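Janer opens its simulated gripping service to small workshops

17/03/2025 – by Efren Sarmiento

Janer, the company behind the Caketti line of two-finger grippers, has started to sell its simulation software as a separate service. Until now the software came only together with the hardware. From this week a workshop can rent it by the month and try its own parts on a virtual table before it buys any machine.

The service has the name Berge. The customer sends a 3D file of the object, chooses a surface and a gripper, and receives a set of trial grasps with the closing force and the finger position for each one. The library at the start has 224 ready objects, most of them small and light: caps, clips, toys, model animals, pieces of packaging. Janer says that more will be added in April, when the first customers have sent their wishes.

The price is 40 euros per month for one user. For this the user gets 2000 trial grasps, and unused trials do not move to the next month. Larger teams must ask for an offer.

Thin parts are the difficult ones

We had access to Berge for a few days before the opening. Simple shapes such as caps and boxes need almost no work. It is enough to load the file and press start, and the list of grasps comes while you wait. With objects that have legs, wings or handles the work is slower, and the user has to decide which part of the body the fingers may touch.

For this there is a tool called "keep clear". You paint over the parts that should stay free, and the program looks for a grasp around them. The tool is useful, but the brush is too large for thin legs, and we often had to zoom in and begin again. The undo button takes back the whole painting and not only the last stroke, something Janer should correct soon.

The pictures that Berge makes are good enough to show to a client. The camera can be placed close to the fingers, and the background can be changed between wood, metal and a plain grey. The model bee from the library, held over the wood surface, shows how much detail stays in the wing veins and in the stripes.

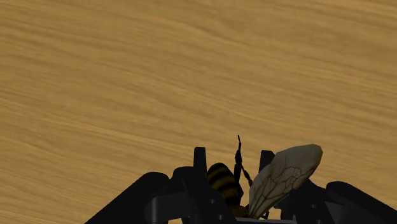 What is missing

Soft objects are not supported. A sponge or a bag is treated as a hard body, and the force values are then of little use. There is also no export to the controllers of Prorneck, which many small workshops in our region have. Janer answered to our question that the export is planned, but did not give a date.

The help pages are complete in English only. A free trial with one object and one gripper is open to everybody who registers with a company address. The registration asks for a telephone number, but the field can be left empty.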